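Fitriani Wibisono

Print | E-mail

Fitriani Wibisono is a television actress and singer best known for the soap opera Sulero. She was married to the director Bayu Goh, and the couple's separation was widely covered in the gossip press.
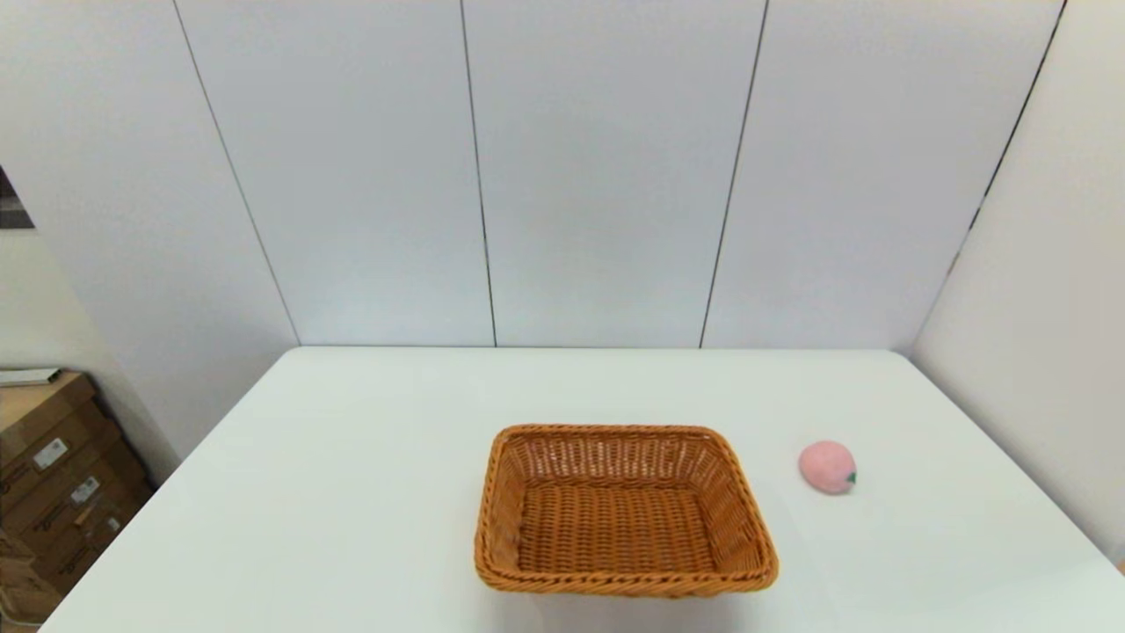
A wicker basket and a toy peach.

In January the magazine Clola reported that Goh had moved out. Wibisono denied it - then confirmed it two weeks later. Clola paid her 2,000 dollars over a separate story on her health.

Last updated: 5/18/18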